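Skoryk Mesh Laundry Bag, Cream
From the Benivstead home care range

If you have ever pulled a favorite blouse out of the washer and found one sleeve knotted around a pair of jeans, you already know why we keep mesh bags in the shop. We have sold a good many kinds over the years, and the Skoryk is the one our own staff take home. It is a plain thing, a zippered mesh bag in a soft off-white, and it goes in the drum with the rest of your wash while your tights and knits stay together inside it.

Mirjam Stevens, who picks out our laundry goods, had been asking for a bag with a gentler mesh for a long time. The old net ones were so open that bra hooks poked straight through, and then you had the whole tangle to undo anyway. The Skoryk mesh has small openings set close together, so water and suds can move through and the hooks have a much harder time finding a way out (we won't promise never, because hooks are hooks!).

The zipper and its pull

The zipper is beige, a shade darker than the mesh, and we like that it is easy to find when you are standing over the machine with your arms full. The pull is a beige plastic tab with raised ridges across it, so there is something for damp fingers to hold. Please close the zipper all the way before the bag goes in. A half-closed bag has a way of emptying itself during the spin, and then socks turn up in places you would not expect.

There is also a small white fabric label sewn into the seam. Some customers write a name or initial on theirs with a laundry pen, and in a house with teenagers we think that is a very good idea.
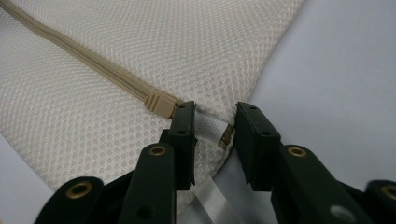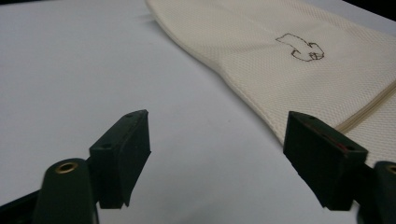

Cream mesh with a fine, close pattern of openings.

How much to put in

Less than you think! The clothes need room to move around in the water, and a bag stuffed tight comes out with the middle barely rinsed. We fill ours a little over halfway and stop there. For sweaters, fold one loosely and give it a bag to itself. Lingerie and tights can share, though we do fasten the hooks first out of habit.

Washing and drying

Use a cool or warm cycle and your usual detergent. Skip the bleach, which is hard on the mesh and on most of what you would want to put in it. When the wash is done, empty the bag, give it a shake and hang it up with the zipper open. Please keep it out of the dryer - the mesh is happier on a hook or over the edge of the tub.

What you get

Bags per pack: 2
Color: cream
Closure: zipper with plastic pull
Dryer safe: no

From our customers

"I bought these for my wool socks and now my husband puts his cycling things in one too, so I am back to order another pack." - Inna Hladun

"Nice soft mesh and the zipper runs smoothly. I would love a bigger size for bedding." - Osvaldo Monti

We have passed the bedding question along, Osvaldo, and will add a note to this page if a larger bag comes in.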